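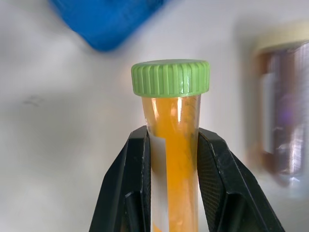
Fig. 1. Capped tube held in a two-finger gripper.

Home | Modules | Week list | Reading | Handouts | Contact

WORK AND AUTOMATION
Handout 4: Who moves the tube?
Érica Barbosa

Bring this to the seminar with the Stornora job sheets from last time. We'll spend the first half on section 2, so read that even if you read nothing else.

1. The case

Stornora runs a testing lab at Cheetham. Samples come in as capped tubes, get logged, go into racks, come out of racks, get tested and are kept or thrown away. Most of the handling in the middle is done by bench assistants. In February the firm began a trial of a two-armed robot from a supplier called Predard, with scheduling software called Flirerer. The job given to it was picking tubes up and putting them in racks.

The business case says a bench assistant makes 300 tube moves in a shift and that each of these is "available for automation". I'd like you to be suspicious of the word available. The figure was reached by multiplying the number of tubes by the number of places a tube can be put. No one stood at the bench with a notebook.

2. A move is more than a move

Ask an assistant what happens when she picks up a tube and you get a longer answer than the business case gives. She checks that the cap is on straight. She reads the label, or notices that she can't. She sees that a powder has clumped, or that two tubes which ought to match don't. She may put one to one side and go and ask somebody. In the job sheet all this is written as "transfer to rack".

A gripper closes on the sides of the tube and lifts. Whether anything else on the list happens depends on what somebody has built and paid for. The supplier's papers cover gripping well. On the rest they are vague, and the phrase "by exception" turns up a lot. An exception is a tube that a person has to deal with.

So before we accept that 300 moves have gone, we need to know how many looks have gone with them, and who does the looking now.

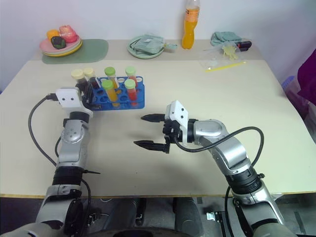
Layout matters more than the brochures let on. A person will work round a crowded bench without thinking about it. With an arm, somebody has to decide where the rack goes, which way round, and what may stand within reach. At Cheetham that deciding fell to the assistants. They set the rack out, straightened it when it had been nudged, and stayed near enough to stop the machine. None of this was in anyone's job description when I read them, and as far as I can tell it still isn't.

Look up "tending" in the glossary. Mill workers would have known the word well. The pay attached to it has usually been lower than the pay for the job it replaced, and I see no reason to expect an exception to that simply because the machine is newer.

3. The numbers we were given

The trial report lists 1492 tube moves completed over the whole trial. Set that beside the 300 a shift claimed for one assistant and you have the machine doing slightly under five shifts' worth. The trial lasted 18 working days. The report puts neither figure near the other; you have to go to the appendix for the second.

To be fair to the people who wrote it, a trial is a trial, and speeds may well improve. They also had a point about wrists. Two of the assistants I spoke to said that uncapping and racking all day hurt, and that they would gladly see the back of it. Take that seriously. My complaint is that the hours saved were promised to "higher value work" and I couldn't find anybody who could name the work — or say what grade it would be paid at.

Also missing from the report:
- time spent setting up and clearing away
- tubes that were re-racked by hand
- who was asked before the trial began (4 assistants work that bench; one was consulted, by email)

4. For the seminar

Come with notes on these.

a) Rewrite "transfer to rack" as a full job description. Use the list in section 2 and add to it from any job you have done yourself.
b) Which parts would you be happy to hand over? Would your answer change if you were paid by the hour, or on a temporary contract?
c) Flirerer keeps a log of when each person steps in to help the machine. The log is kept for "service improvement". Who else might want to read it, and what would a quiet day look like in it?
d) Find one claim in the business case that could be checked by standing in the room for a morning. Say how you'd check it.

Please don't write to Stornora. They have been decent about access and I'd like to go back.

Short reading for next time is in the folder. Skip the chapter on driverless lorries, we won't get to it.

Contact the module office | Accessibility | Back to top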